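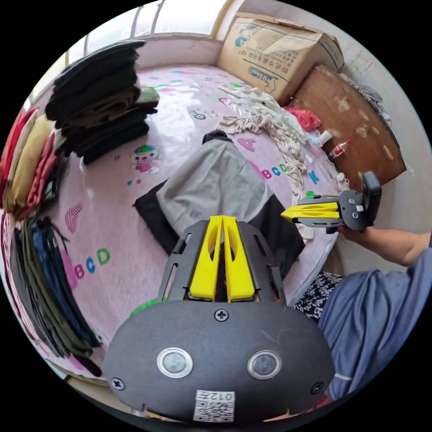
Hallura Handheld Pair – left and right, sold as a set

I wrote this page myself, so forgive the rambling. I'm Chie Kinoshita, I look after orders at Gallcombe, and I've spent more hours folding shirts with these things than I ever planned to.

The Hallura is a pair of hand-held grippers for recording demonstrations. You hold one in each hand, do the chore, and what you get at the end is a set of episodes your policy can learn from, no arm needed in the room. Ours have gone out to people's bedrooms and kitchens and come back with exactly the sort of mess a lab never manages to fake (real beds, real piles of washing, whatever was on the windowsill).

The fingers are bright yellow, with a long oval opening near each tip. I love the colour! It's easy to pick out against dark clothes when you're checking footage at night, and dark clothes are most of what I seem to fold. Two round buttons sit on the back plate of the gripper. Each unit has its own label with a QR code and a number, and you scan both before you start so the left and right recordings end up together.

Clothing is the hardest thing we do with them. Go slower than you would with your own fingers, and lay a shirt out flat before the first grab. Minoru Hoshino got through 300 folding episodes in August and says his wrists only complained for the first few. Take breaks anyway – tired hands make sloppy data.

In the box: two grippers, a spare set of fingers, a cross-head screwdriver and the Brito case. Storage holds 600 short episodes before you need to offload.

Price is $2996 for the pair, or $993 for a refurbished single if you've dropped one. Spare fingers come in yellow only, sorry.

Widach mounts from the older kit don't fit, and I'd rather you heard it from me before you ordered. Questions about exporting go to Aoi Kudo, who answers mail before 10 am and not much after.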